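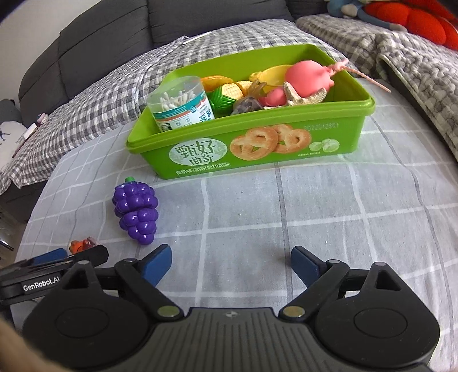

Play food on the bed, green tray, grapes still to go in.

Starting a thread on the guest bed, because it has been my sorting table all of January and I want a record of how I did it. The play food is the last big category.

I sort on a bed because it's the right height. I tried the floor last year and my knees complained for two days. The kitchen table gets needed for dinner. The guest bed can stay messy overnight if it has to.

The sheet is the gray one with the thin white lines. I don't use it for guests anymore. The squares turn out to be handy for keeping piles apart - one kind of thing to a square, more or less, until the sheet bunches up.

The green tray is a coconut milk cookie package. The cookies were good. The tray has a raised rim, so things don't roll off it when you carry it down the hall, and I've stopped looking for anything better.

I did buy a set of drawer organizers from Homton first. Fine for socks. Too shallow for a toy corn cob, and the drawer wouldn't close with the orange slice in it. They went to the bathroom, where they hold hair ties and do it well.

On keeping food packaging as storage: wipe it out, let it dry overnight, check the edges with your thumb. If an edge is sharp it goes in the recycling. I have kept maybe one in five over the years.

The cotton swabs are in the tray because we use them for cleaning. Plastic fruit gets grime in the creases, and a grape bunch is nothing but creases. A damp swab with a little dish soap gets in between. Then a dry one.

I used to put the play food in the sink all together. The trouble is the hollow pieces. Water gets in through the seam and stays in there, and a month later you squeeze an orange and get a surprise. Swabs take longer but I do it in front of the TV.

Someone asked whether the swabs live there permanently. No, they go back on the bathroom shelf, high up, lid on. Same goes for anything small enough to swallow. We have a visiting toddler most weekends.

Rule for what stays in the play food box: it has to be a food, and it has to be in one piece. Half an egg with no other half is out. I gave the missing halves until the end of the month to show up from under the couch.

Two came back. One was in a rain boot.

The box they go into is a lidded one from Zultumeo, the size that slides under the crib. I don't love the lid, the clips are stiff, but stiff clips mean it only gets opened when a grown-up is in the room, and that has cut down on corn in the hallway.

Label on the outside says FOOD in marker on masking tape. I've done the printed labels and the picture labels. Masking tape comes off when you change your mind and I change my mind a lot.

Question from the replies: how do I decide what to donate? I put the maybes in a bag in the closet and write the month on it. If no one asks for a thing by spring, it goes. The kids have asked for something back exactly once. It was a plastic lemon.

The donation bags go to the Jirnammont thrift store, the one with parking in the back. They take toys if they're clean and bagged by kind. They don't take anything with a battery door missing its screw, so check that before you drive over.

For people doing this with kids in the house: do the first pass without them. Bring them in for the second pass, when everything is clean and in piles. Mine will happily put fruit in a box. They will not watch fruit leave the house.

Also, the grapes always end up outside the tray. They're an awkward shape, wide at the top and narrow at the bottom, so they tip over and take something else with them. I put them in last, stem down, wedged against whatever is biggest.

Time, since people like to know: the play food took me one evening and part of the next morning. The blocks took longer. The doll clothes took so long I quit and finished a week later.

Next up is puzzles. There's a 547-piece one I already suspect is a 546-piece one, and I'm not going to count it. If it gets built and there's a hole, it goes out.

After that the sheet gets washed and the bed goes back to being a bed. My sister-in-law is coming at the end of the month and she'd like to lie down on it.

I'll add the puzzles to this thread when they're done. If you have a trick for storing them flat without the lids splitting, put it in the replies - I've tried rubber bands and they snap by summer.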